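Comparing two hands on the kitchen tasks
Project report, Todor Babić
August 28, 2023

Why I did this

Our lab had a plain two-jaw gripper that everyone was used to, and then we got the multi-fingered hand and everybody wanted to play with it (me too!). My supervisor, Torbjørn Eklund, said fine, but write down whether it's any better at normal kitchen stuff. So that was my summer.

What I ran

I picked 5 tasks: fridge door, drawer, mug, sponge, and a basket. Both hands went on the same arm, and I drove all of it myself from the Starkby controller, 543 trials in total. I started out logging everything by hand in a notebook, which was dumb, and I switched to a spreadsheet in the second week.

The fridge was the one I cared about most. With the two-jaw gripper I had to line up almost perfectly with the door edge, and if I came in a little crooked it just slid off. With the fingers I could be sloppier, hooking them around the edge of the upper door one below another and keeping the thumb lower down.
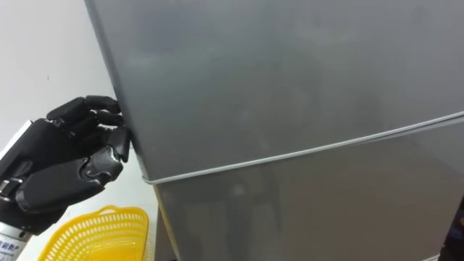
What went wrong

Plenty! The finger hand takes forever to set up, and my preset for the mug kept closing the thumb too early. I rewrote that preset more times than I want to admit. The two-jaw gripper was still quicker on the sponge, and I'd pick it again for that one.

Also, I never got the Irau camera calibrated the way I wanted, so all my approach angles are by eye. If somebody picks this up in October, please fix the calibration first and then redo the drawer trials, which I trust the least.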